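Home News Programs Get Help Press Room Contact

Press Room / Online Hate & Schools

Larine opens Ullik, a free help desk for schools dealing with racist comments online

CILTAVENT, March – I'm Kerstin Haugland, I run Larine, and I'm so happy to finally be able to write this one! Starting this month, any public school, library or after-school program in the Ciltavent area can call, text or email Ullik, our new free help desk for the people who look after a school's social media page and wake up to find the comments full of racist garbage.

If you've never run one of those pages, let me tell you how it usually goes. Somebody in the front office gets handed the password (often along with the copier codes and the lost-and-found) and is asked to post the lunch menu and the spelling bee results. For months it's all hearts and thumbs-up. Then one post in Spanish, or one poster for a heritage night, gets shared somewhere unfriendly, and by bedtime there are strangers from three states away saying awful things about ten-year-olds. That person in the front office has no script for this, no idea what they're allowed to delete, and parents calling at 7 in the morning.
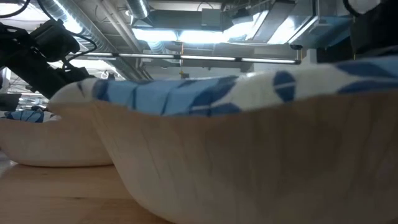

We first heard from those people two years ago, when we were mostly doing classroom workshops. They'd hang back at the end, when everyone else was stacking chairs, and ask me things like "Can I hide a comment, or does it have to stay up?" and "Do I tell the family?" I didn't have good answers then. So we went and talked to lawyers, principals, moderators and a whole lot of parents, and we wrote down what they told us.

Last fall we tried the idea out with schools in the Quispe district. During the trial the desk took 147 requests for help. Some were quick (one was a grandfather arguing about parking, which is not really our department), and others took days. Altogether we looked through 779 comments that schools had flagged, one at a time, with a person reading each one. I'm stubborn about that part. We do use software to sort things into piles, but a person reads them.

The thing schools asked for most was help with what to say afterward. Taking a comment down is the easy bit, once you know your own rules. Writing to a family whose kid was picked on by strangers is hard, and I've watched very experienced principals stare at a blank email for an hour. Ullik will sit on the phone with you while you write it.

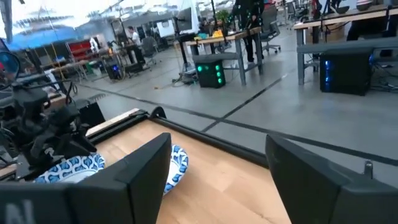
Delgado, in an email to our office after the trial ended, said the desk was the first place that had asked how she was doing before asking for screenshots. She also told us the sample letters were too long and that parents at her school would stop reading after the second paragraph. She was right, and they've been cut in half.

So what do you get when you contact us? A real person will answer within 90 minutes between 7 a.m. and 9 p.m. They'll help you save a record of what was posted, check it against your school's comment policy and decide what comes down. If you don't have a policy, we have a plain one-page version you can borrow and change however you like. If there's a threat in there, we'll help you get it to the police and to the platform right away – please don't wait for us to call you back in that case, call 911 first.

We'll also talk to kids, if a school wants that. Older students usually know about the comments before the adults do, and they've often been answering them from their own accounts, alone, late at night. I'd like them to have somewhere better to take it. 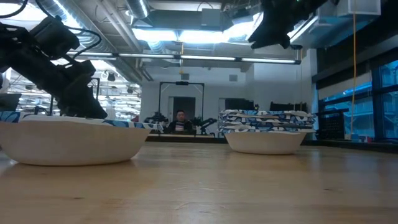
Money, because I know reporters will ask! Ullik is paid for through next spring by private donations to Larine and a grant from the Quispe Community Fund. Schools pay nothing and don't sign a contract. We keep records of a case only as long as the school wants us to, and we don't share names of children or families with anyone who funds us. We don't monitor school pages on our own, either. You call us, then we look.

We're holding an open evening at the Ciltavent library later in March, with interpreters in Spanish, Somali and Vietnamese. Come and ask me anything, or just come and complain, I've had good ideas from complainers. Parents are as welcome as staff.

Reporters who want to talk to me or to a school from the trial can write to the Larine press desk. A few of the schools would prefer not to be named, and I've promised them that, so please ask me before contacting anyone directly. Copies of the one-page comment policy and the shortened letters are available on request, in English and Spanish for now. The Somali version is still with the translator.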